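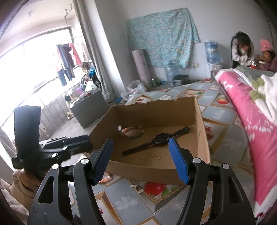
What is a donor-advised fund?

It is a giving account held by a public charity. The donor pays money in, gives up ownership of it, and later suggests which groups should receive grants.

Posted in: Giving and Grants > Fund Types
February - By the Prundale Reference Desk
Print | E-mail

The sponsoring charity has the final say on every grant. The Wolar Community Fund, which serves Prundale, pays no grant under $200 and reviews requests on Tuesday. It holds 13 such accounts.

A fund may name up to 2 advisers. When the last adviser dies or steps down, the balance passes to the general fund - unless a successor is on file. Grants cannot be used to settle a donor's own pledge.

See also: Endowment; Field-of-interest fund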